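Lendbridge Statement Lines

README, last touched 9/12/23

What you get

Lendbridge is a small table of consumer loan statements, retyped by hand and stripped of anything that could embarrass a borrower. It holds 785 rows, one per monthly statement, in a single CSV file. The loans are mostly the boring kind: cars, appliances, a kitchen or two. We like boring. Boring loans have payment histories you can learn from.

The statements came from two lenders, Brerkine and Veres, who agree on almost nothing, including what counts as a late payment. Brerkine starts the clock at 10 days. Veres starts it at 3 and appears to enjoy it. We kept both definitions, in a column called late_rule, after a failed attempt to merge them that cost most of November.
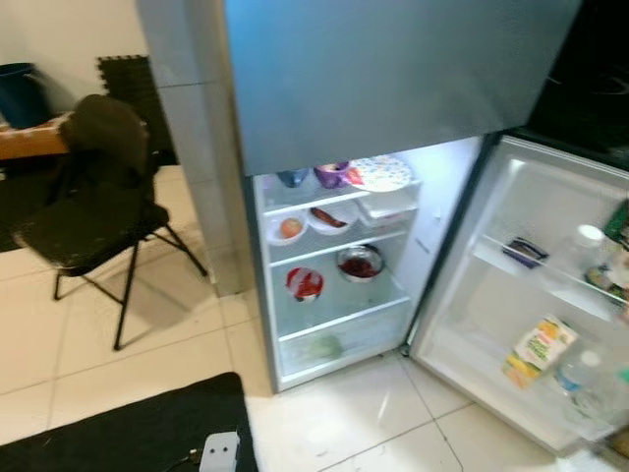

Columns

loan_id: a random string, no meaning, please stop looking for one
lender: brerkine or veres
purpose: car, appliance, home, other
balance: what was owed on the statement date, in dollars
due: what the lender wanted that month
paid: what the lender got
late_rule: days of grace before a payment is called late
late: yes or no, by that lender's own rule
note: free text, often blank, sometimes cranky

Nine columns in all. An earlier version had a tenth for credit score, but half the values had been copied from the wrong line of the statement, so it's gone.

Known problems

A few rows show paid larger than balance. These are payoffs with fees folded in, and they are correct, however odd they look. Veres rounds cents down on balances and up on amounts due. We left that alone.

The "other" purpose is a junk drawer. Don't build a chart on it.

Using it

Load the file with Senia, our cleanup script, or with any spreadsheet that won't turn loan_id into a date. Run Senia with the strict flag if you want blank notes dropped — the default keeps them.

Please don't use this table to decide whether a real person gets a real loan. It's far too small, and it knows only two lenders.

Corrections go to Eusebio Moya, who typed most of the rows and takes typos personally. Include the loan_id and the column name.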